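Stustville Film Society – Screening Room Inspection, January
Inspector: Caroline Owino
Present: Anil Kamath (projection)
Next program: Ellent, restored print, two reels on changeover

1. Projection booth
Port glass clean, both sides – OK
Lamp hours logged – OK
Booth extinguisher, tag in date – OK
Changeover cue light – FAIL. Intermittent on projector 2. Connector reseated, fault came back within 3 minutes. Replace before Ellent runs.
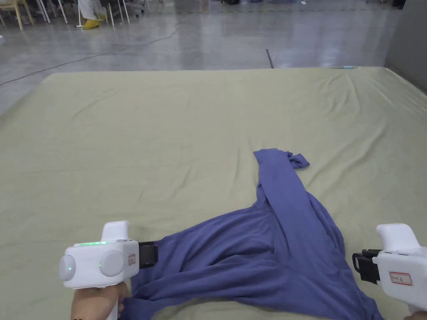
Rewind bench guard in place – OK
Film cans off the floor – OK. Mutiso trailer reel is still in an unlabeled can. Label it.

2. Auditorium
Aisle lights, left – OK
Aisle lights, right – two out near row F. Spares are in the booth cabinet.
Seats – 100 checked. Row C, seat 4 does not return upright and narrows the row when people leave. Tag out of use.
Exit signs on battery – held for 30 minutes, OK
Carpet edge at screen steps – lifting again. Tape is a temporary fix and was noted as such last time.

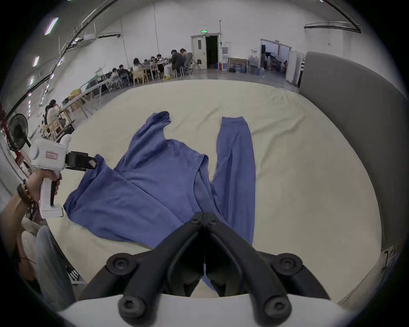
Blue long-sleeved shirt, laid out on cream fabric.

3. Screen and masking
Screen frame bolts – OK
Side masking travel – stiff in the last part of the run to scope. Motor stops on its limit, so no overload risk. Grease track.
Curtain flame treatment certificate – not in folder. Gholamreza Amini to request a copy from Fedlow. 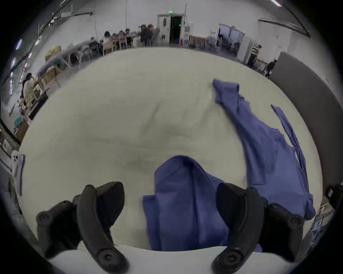

Speaker cable behind screen – clipped, no trip hazard – OK

4. Lobby
Rear doors, push bars – OK
Poster case glass – crack at lower corner, unchanged
Queue posts – keep 40 inches clear of the side exit. One was inside that distance at 6:45 p.m. and was moved.

Result: pass with conditions. Items open: cue light, row F lights, seat C4, carpet edge, certificate.
Recheck by Neema Ndung'u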